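**Updated 12/22/20. The red and blue pair is back in the shop!**

# Modora Sorting Set

We keep coming back to this one. It's a plain little kit: two round dishes, one with a red rim and one with a blue rim, a rectangular metal tray, and a bag of small cubes to move between them. Kids get it right away, and grown-ups end up playing with it too (Waqas Ghauri at our packing bench has been told twice to put it down).

The dishes are shallow with a pale, plain inside, so a cube stands out the second it lands. All the color is on the rim. You set the two side by side, tip the cubes into the tray, and say "red goes to red." That's the whole lesson, and a three-year-old can run it alone after one try.

## What comes in the box

- 2 round dishes, red rim and blue rim
- 1 metal tray with rounded corners and a dark panel in the bottom
- 100 small cubes in red and blue, in a cotton drawstring bag
- A folded card with game ideas by Shabnam Gondal

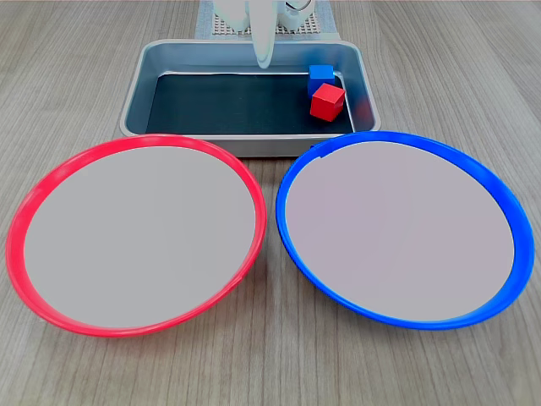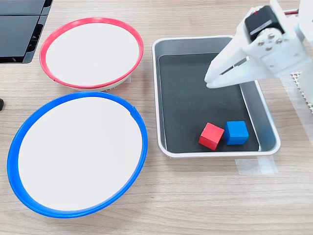
## Setting it up

Any table will do. We like the dishes close together with the tray within easy reach, but try it both ways, because left-handed kids often want the whole thing flipped around. Start with just a couple of cubes in the tray and add more as they get going. Don't pour out the full bag on day one!

The color band on each dish is a strip that goes all the way around, and you can feel the seam where the ends meet. Run a thumb over it now and then. If an end starts to lift, press it back down, or write to us and we'll mail you a new strip for free.

## Cleaning

Wipe the dishes with a damp cloth and dry them. No dishwasher, please, it's rough on the bands. The panel in the tray picks up small scuffs with use. Ours has plenty and it works just as well.

## Games from Shabnam's card

**Swap.** Red cubes to the blue dish, blue cubes to the red one. Way harder than it sounds, and very funny with a group.

**One hand.** Sort the lot with the hand you don't write with.

**Closed eyes.** One player calls the color, the other finds the dish by memory.

## Ordering

Item number 974. Extra cubes come in bags of 100, same size and colors as the ones in the box. Schools can order through our Kullivley store, and the Orakzai counter keeps a set out on the table, so stop in and have a go.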